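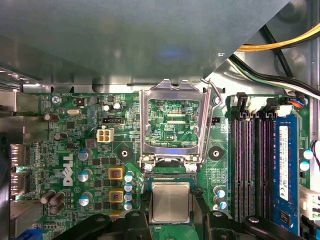
Every robotics club I know wants a game. Ours had one for years: foam balls, ramps, a buzzer, a trailer full of trophies. I loved it, and I still think the best thing we ever did at Sustthorpe was skip a season and give the kids a computer to work on. The CPU job alone has taught them more than any ramp did! You have a socket with its metal frame swung up and the wire lever raised, memory slots close by on one side, capacitors standing on the other, and two fat black fingers that have to get in around one square chip without touching any of it. Try planning that on a whiteboard. My students did, for a week, and then they went and measured things, which I had been begging them to do since November.

What I love is how much ordinary stuff comes into it. A ninth grader who couldn't care less about trigonometry spent a whole Thursday working out approach angles (she filled nine pages) and then argued with me about my arithmetic. She was right, too. Somebody else got hooked on fingertips, what shape they should be, how soft, and now we have a shoebox of them. The log is up to 109 attempts and the kids read it to each other like baseball scores.

I hear the money question a lot, so fine. The season we skipped would have cost us $3000 in entry fees and travel, and old desktops are close to free if you ask around. We also stopped losing students in the middle of the year. In a game season about 5 kids drive and build and everyone else holds a clipboard, and I never found a way around that. With a bench job there's always another piece to take on.

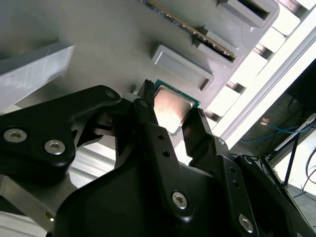 Braulio Hinojosa wrote to me after I said some of this at the Gullutville meetup that I was selling the games short, that his Skimania team learned to lose in front of a crowd and shake hands afterward, and that he didn't see how a chip and a socket would ever teach a kid that.

Fair point, and I've been chewing on it. My students do fail plenty, but they do it in a quiet room with friends, and a gym full of strangers is a different thing. So I'd love to see a meet built on this kind of work: same computer for every team, same parts, open doors, parents in the bleachers. Braulio says he'd bring his team. We have the desktops, so now we need a gym.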